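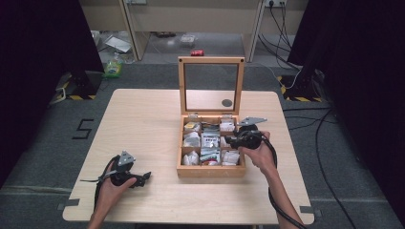 Student Project Reports, Vol. 4, p. 17

What Do People Drink at 3 p.m.? A Term of Tea at Heltside
Palesa Buthelezi

So my project started with an argument in the dorm kitchen about whether anybody under thirty really drinks tea. I said yes, loudly, and then I had to go and prove it (thanks, Professor Steinarsdóttir, for saying "sounds like a project" before I could back out).

The plan was pretty simple. I'd leave a paper log next to the hot water in the Midar building lounge, and anyone who made a drink between lunch and closing would write down what it was and why they picked it. One line each. I started in March and kept going until the end of term, and by then I had 3,139 lines, way more than I wanted to type up! My roommate helped with the first notebook and then got very busy all of a sudden.

Black tea came first and it wasn't close. Peppermint was second, which surprised me, and green tea did worse than I'd bet. I threw out 266 lines because I couldn't read them or because they said things like "soup."

The reasons were the fun part. I figured everybody would write "tired," and plenty did, but a lot of people wrote something about taking a break or getting away from their desk. One person wrote "waiting for Girnico to load" for weeks (that's our course sign-up site, and yes, it's that slow). I sorted these into groups by hand, then did it over again with different groups because my first try had a huge pile called "other" and Steinarsdóttir circled it twice.

Stuff I'd change: the log was right by the tea, so coffee people with their own mugs from the cafe never got counted. I also never asked anyone's age, and age was the whole argument in the first place. I thought about adding a column halfway through, but then the two halves wouldn't match, so I left it alone.

I'd also tie the pen down. I went through a whole pack of them before I bought the kind with a chain.

The typed-up log is in the department office if you want to check my groups. Ask for the green binder, the blue one is somebody's bird project.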